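The Long Life of a Worktable

Tihomir Spahić has a soft spot for tables that other people have given up on. He bought most of the ones at Filtik secondhand, before the shop moved upstairs, and he can still tell you what he paid for each (the big one by the stairs was 20 dollars, and he feels a little guilty about it to this day). When I came by in August he offered me coffee, then a chair, and then a tour of the tabletops, in that order.

I had asked to see how people sort small parts at a table everyone shares, a subject dear to me, as my own desk at home has swallowed two watches and a good pair of tweezers. Tihomir laughed and said I ought to look at the floor first. Whatever is small enough will get down there sooner or later, and he likes to walk the room before he goes home, stooping for anything pale or shiny.

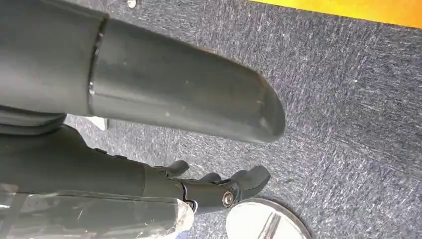
Something small and white against the floor, glimpsed past the dark gray hand.

The tables themselves are another matter. He doesn't sand them and he doesn't paint them. A chipped edge stays chipped, and he is rather fond of the look of it, the way you might be fond of a mug with a nick in the handle. What he does care about is the box. Every table gets one, open at the top, with cardboard dividers inside, and the rule is that you may put anything you like in it as long as you put it in a compartment and leave the lid off. He tried drawers for a while. People closed them, he told me, and that was the last anyone saw of the screws!

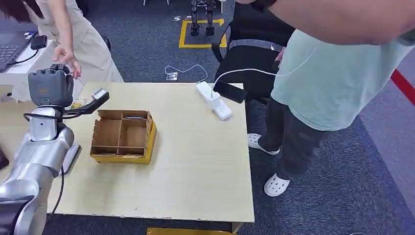
The divided box in the middle of the table, with a few small items in its four compartments.

Power is the other thing he has opinions about. He likes a power strip up on the table where you can reach it, and never mind how it looks, so that a phone can charge while its owner gets on with things. I have spent enough of my life on my knees under desks to agree with him completely.

We talked until the coffee was cold. He wanted to know about my tweezers, and whether I had tried a box, and before I left he folded one flat and tucked it under my arm, with the dividers in a paper bag. It has been on my desk for 8 weeks now. One compartment is already full of paper clips, and I found the tweezers behind the radiator.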